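Re: [tilarton-playgroup] Toy kitchen sort-out

Gladys Were wrote:
> Do we need all the cakes? The January list says 127 pieces of
> pretend food, and most of it seems to be dessert.

Gladys, I've seen your list and raise you a wicker basket. My plan is bread and pastry in there, fruit in a bowl of its own, and cake wherever cake can be contained. The green cloth stays on the table, as I'm fond of it.
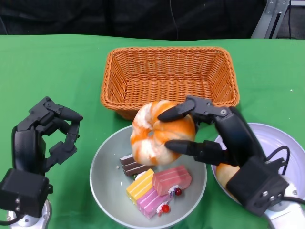
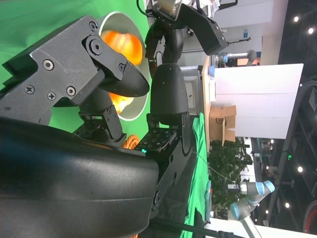 If anyone in Wavton wants 6 slices of something pink, write to me off list. I'm keeping the chocolate wafer.

Emmanuel Mrema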